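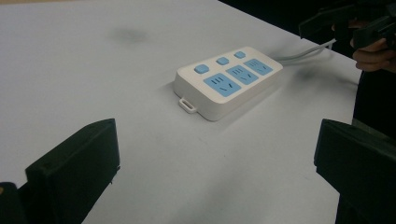

I have spent two days in Drodton watching people think very hard about a power strip, and I'm a bit sorry to leave. Dradia, the small software firm I came to see, writes the code that lets a robot decide where to put its fingers. Before any of that code gets written, somebody has to do the job by hand, with grippers, over and over.

The software is called Calulum. It takes each recorded go, works out where the gripper was at every moment, and lines that up with the picture from the same moment -- dull work, they told me, and the bit that breaks most often. A drift of 2 millimetres is enough to spoil a go (you try hitting a small blue switch with that!). They had 89 goes on file when I arrived and wanted plenty more.
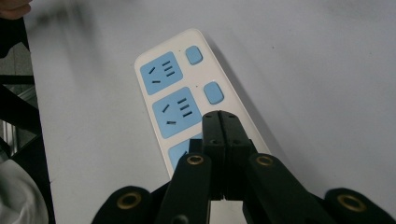 Why not simply program in the position of each switch?

Because the strip never lies in the same place twice, and a list of fixed positions is useless once somebody nudges it.

So the planner, which they call Aksoy, has to find the strip afresh every time, whatever angle it's lying at. It suggests 50 possible paths, throws out the ones that would bang into the casing and picks from what's left. I loved watching the rejected ones flash up on the monitor, all those daft swooping lines! White plastic on a pale table is rotten for the vision side, mind you, and the soft shadow along the edge often gets taken for part of the strip. They've had six tries at fixing that, and the latest one is holding up so far.

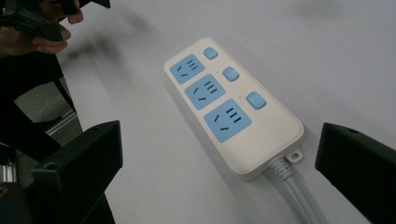

Three sockets, three switches and an open gripper at the Dradia table.

The next version of Calulum is due in May, and I've already asked if I can come back for it.

Related
Teaching a planner to give up sooner
Shadows, glare and other enemies of machine vision
My week with a very slow robot arm

Contact us | Copyright 2018 | Back to top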